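**Slot 2: teaching by remote control (speak slowly, they've just had lunch)**

- Open with the Fladley story. Six operators, one robot, zero cups moved by noon. Wait for the laugh. If no laugh, carry on as if it were a statistic.
- Ask who has driven an arm remotely. Ask who would do it again.

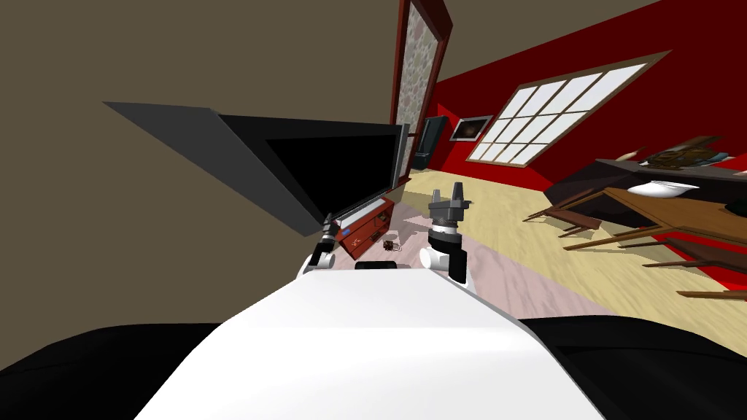
Operators blame the arms first, and they're usually wrong. At Nultau we logged two weeks of failed demos, and the hands were mostly fine. The trouble was the view. Leave this slide up and let people tilt their heads; they will. Both grippers point up, the floor runs downhill, and your task is to go and get the white bowl off the sideboard. A new operator steers for the slope. The robot then learns, very faithfully, to steer for the slope.

- Simulation makes this cheap. A ruined demo costs roughly 4 minutes and some dignity.
- Ibarra method: let the operator look around before recording. Dollov method: hit record and hope. (Be nice, Dollov is paying for the coffee.)
- Skip the latency chart if we're past 2:30.
- Last point before questions: delete the bad demos. Yes, yours too.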